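Surnside: a classroom set of short programming puzzles

Surnside is a collection of 3,091 answers that pupils gave to short programming puzzles, together with the puzzles themselves and the marks their teachers gave. I've wanted a set like this for years, and I'm so pleased it's finally in a state where other people can use it!

What you get

puzzles.csv has one row per puzzle, 268 in all, with the wording, a difficulty from one to five and the topic (loops, lists, tracing, naming and so on).
answers.csv has one row per answer, with the puzzle number, the pupil's code exactly as typed, and the teacher's mark.
notes.txt holds the marking guide, including the arguments we had over it.

All the code is Python. Indentation is kept as it was, tabs and spaces mixed together in places, so please don't run a tidy-up tool over it before you've had a look. Some of the loveliest mistakes live in the whitespace.

Where it came from

The puzzles began as warm-ups at Wudon, a lunchtime coding club, and grew from there. Oriana Insaurralde wrote the first batch and still writes the best ones (try the vending machine puzzle, it's a gem). The answers were typed by 426 pupils, most of them in their first or second year of programming. Names and schools were taken out before anything was put together, and comments in the code were read by hand, since pupils do love to sign their work.

Marks are 0, 1 or 2. A 1 means the idea is there but the program doesn't do the job yet. Those are the answers I'd look at first if you teach, because you can watch someone nearly get it.

Loading it

Any spreadsheet will open both files. If you're using Python, read them as UTF-8 and turn off automatic type guessing for the answer column, otherwise an answer of "007" comes back as 7 and a rather good puzzle is spoilt.
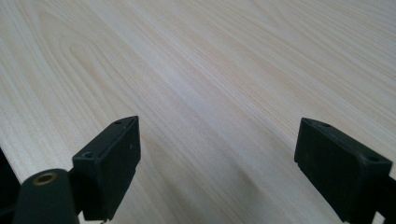

Things to watch for

The tracing puzzles are over-represented. Farías, the marking tool we used early on, trimmed blank lines from the end of an answer, and I haven't been able to put them back. Puzzles 40 to 52 have no difficulty rating. A few answers are empty on purpose: the pupil pressed submit with nothing in the box, and we kept them in with a mark of 0.

Please don't use the set to rank pupils or to build anything that grades them unattended. It's too small and too lumpy for that.

Coming next

The February update will add hints, written by the pupils themselves, and a converter for Lovavix worksheets. If you have puzzles of your own to share, open an issue and paste one in. Half-finished ones are very welcome.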